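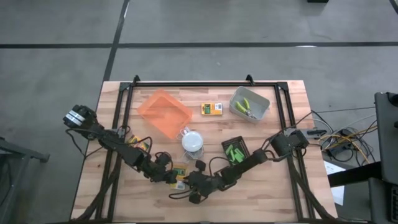 Chapter 7
Yield and Portion Cost

Key terms
As-purchased (AP) weight
Edible-portion (EP) weight
Trim loss
Cooking loss
Yield percentage
Cost factor
Trim credit
Plate cost

Chapter 6 dealt with the price a kitchen pays for food at the back door. This chapter deals with the price of the same food when it reaches the plate. The two prices are seldom equal. Squash has skin and seeds, fish has bones, and a roast weighs less after it leaves the oven than before it went in. A menu price built on the invoice alone will understate the cost of nearly every dish that contains fresh produce, meat, or fish.

The method is simple arithmetic. Most errors come from the weights that are fed into it, and a large part of the chapter is therefore given to how weights are taken and recorded. Readers who are unsure of converting between ounces and pounds should review Appendix A before going further. All weights in this chapter are in pounds and ounces avoirdupois, and fluid measures are not used except where a finished soup or sauce is portioned by ladle.

7.1 As-purchased and edible-portion weight

As-purchased weight, written AP, is the weight of an item in the condition in which it is received. Packaging is excluded. Ice is excluded. If lettuce arrives with loose water in the bottom of the carton, the water is drained before weighing.

Edible-portion weight, written EP, is the weight of the item after everything that will not be served has been removed. The term is slightly misleading. Potato skins are edible, but in a kitchen that peels its potatoes they are not part of the EP weight. EP is defined by the recipe in use, and the same item may have several EP weights in one kitchen. A carrot peeled and sliced for stew has one yield; a carrot squared off and cut into fine dice has another, much lower.

The difference between AP and EP weight is called trim loss. It includes peel, core, stem, bone, surface fat, and any spoiled material found during preparation. Spoiled material should be recorded on its own line, so that poor receiving or storage is not hidden inside an ordinary trim figure.

7.2 The yield percentage

Yield percentage is EP weight divided by AP weight, multiplied by 100.

Consider the Drullholm, a full-service restaurant used as the worked case throughout Part Two. Its cold-weather menu begins in December and includes a butternut squash soup. The kitchen buys whole squash from Fudiden Produce in cases of 30 pounds at $2 a pound. One case is peeled, seeded, and cut into rough cubes. The cubes weigh 21 pounds.

Yield percentage = 21 ÷ 30 × 100 = 70 percent

Trim loss = 30 − 21 = 9 pounds

The case cost $60. That sum has bought 21 pounds of squash in usable form, and the cost per usable pound is found by dividing one by the other.

EP cost = $60.00 ÷ 21 = $2.86 per pound

The same result is reached by dividing the AP price by the yield written as a decimal: $2.00 ÷ 0.70 = $2.86. This second form is the one normally used, as it does not depend on the size of the test batch. Students should be able to work the problem both ways and should use one to check the other.

A common mistake is to multiply by the yield instead of dividing. Doing so gives $1.40, a figure lower than the purchase price. An EP cost can never be lower than the AP price unless a trim credit has been taken (see Section 7.5), and any such result should be treated as an error until it has been traced.

7.3 Portion cost and purchase quantity

Each serving of the soup contains 6 ounces of raw cubed squash. Six ounces is 0.375 pound.

Portion cost of squash = 0.375 × $2.857 = $1.07

Had the AP price been used, the portion cost would have been entered as $0.75. The error of 32 cents applies to every bowl sold. It will not be visible on any single check. It appears at the end of the month as a gap between the food cost that was planned and the food cost that was reached, and by then its source is difficult to find.

Note that the unrounded EP cost was carried into the calculation and the answer rounded at the last step. With low-cost items the effect of early rounding is trivial. With spices, shellfish, and aged cheese it is not.

Yield is also used in the other direction, to find how much to order. Suppose that 70 servings are forecast for one evening.

EP weight needed = 70 × 6 ounces = 420 ounces = 26.25 pounds

AP weight needed = 26.25 ÷ 0.70 = 37.5 pounds

The squash is sold by the case only, so two cases must be ordered. The remainder, 22.5 pounds of whole squash, goes into inventory at its AP value. It is not charged to the evening's soup. Kitchens that charge full cases to the day of delivery will show a high food cost on delivery days and a low one on the days that follow, and neither figure is useful.

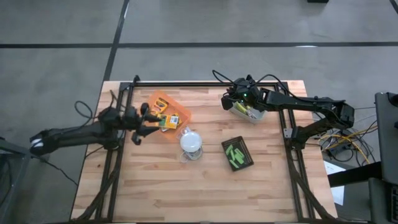

285

7.4 Cooking loss

Many items lose weight a second time when heated. Water evaporates, fat renders, and juices drain into the pan. This is cooking loss, and it is measured separately from trim loss.

If the Drullholm were to roast the cubed squash before adding it to the soup, and the 21 pounds of raw cubes weighed 16.8 pounds after roasting, the cooking yield would be 80 percent. The two yields are multiplied, never added or averaged.

Combined yield = 0.70 × 0.80 = 0.56, or 56 percent

Cost per roasted pound = $2.00 ÷ 0.56 = $3.57

Which figure belongs in the recipe depends on how the recipe is written. If it calls for raw cubed squash by weight, the EP cost after trimming is correct and cooking loss has no place in the squash line. If it calls for roasted squash by weight, the combined yield must be used. Recipes that say only "squash, 6 oz" cannot be costed and should be returned to whoever wrote them.

Cooking loss varies with oven temperature, time, the size of the cut, and whether the pan is covered. A yield taken with small cubes in a convection oven does not hold for halves roasted cut side down. The conditions of the test are therefore part of the result and are written on the yield card beside it.

7.5 Trim credit

Some trim has a use. Bones go to stock, beef fat to the fryer or the grinder, bread ends to crumbs. When trim replaces something the kitchen would otherwise have bought, its value may be subtracted from the cost of the main item.

Of the 9 pounds of squash trim in the example, assume that 2 pounds are clean peel and neck ends suitable for vegetable stock, and that stock vegetables are valued at $0.50 a pound. The credit is $1.00.

Adjusted EP cost = ($60.00 − $1.00) ÷ 21 = $2.81 per pound

The saving is five cents a pound. For most produce the credit is too small to repay the labor of recording it, and many operations take none. For whole fish and primal cuts it is usually worth taking. Two rules apply. The credit may be taken only for trim that is in fact used, and the same value must be charged to the recipe that receives it. A kitchen that credits bones to the roast but enters them at zero in the stock has removed the cost from its books without removing it from its bank account.

7.6 Conducting a yield test

Published yield tables are printed in most costing manuals and are adequate for planning a new menu. They should be replaced with house figures once the kitchen is in operation. Knife skill, supplier, season, and variety all move the result.

Procedure

1. Check the scale against a known weight. Record the scale used.
2. Weigh the item as received, without packaging. Record AP weight and invoice price.
3. Prepare the item exactly as the recipe directs, by a cook who does this work on ordinary shifts.
4. Weigh usable product, usable trim, and waste in separate tared containers.
5. Add the weights from step 4. The total should agree closely with the AP weight. If it does not, repeat the test.
6. Calculate yield percentage and EP cost.
7. Enter the result on the yield card with the date, supplier, grade, and cut.

At least three tests on separate deliveries are needed before a figure is adopted. Tests performed by the chef alone tend to give high yields. So do tests announced in advance.

Sample yield card
Operation: Drullholm
Date: Tue 11 May
Item: Butternut squash, whole
Supplier: Fudiden Produce
AP weight: 30 lb
AP price: $2.00/lb
Preparation: Peeled, seeded, rough cube
EP weight: 21 lb
Yield: 70%
EP cost: $2.86/lb
Cooking loss: Not tested

7.7 The cost factor

When prices change weekly, recalculating each EP cost from the yield is slow. The cost factor shortens the work. It is the number 1 divided by the yield as a decimal. For a yield of 70 percent the factor is 1.43, and any new AP price multiplied by 1.43 gives the new EP cost to within a cent or two. The factor stays valid until the yield itself is retested.

Section 7.8 applies the factor to a supplier comparison in which Ondum Foods offers squash already peeled and cubed and Duggan Farms offers it whole at a lower price. Labor is introduced there for the first time. Students should complete Worksheet 7A before starting that section.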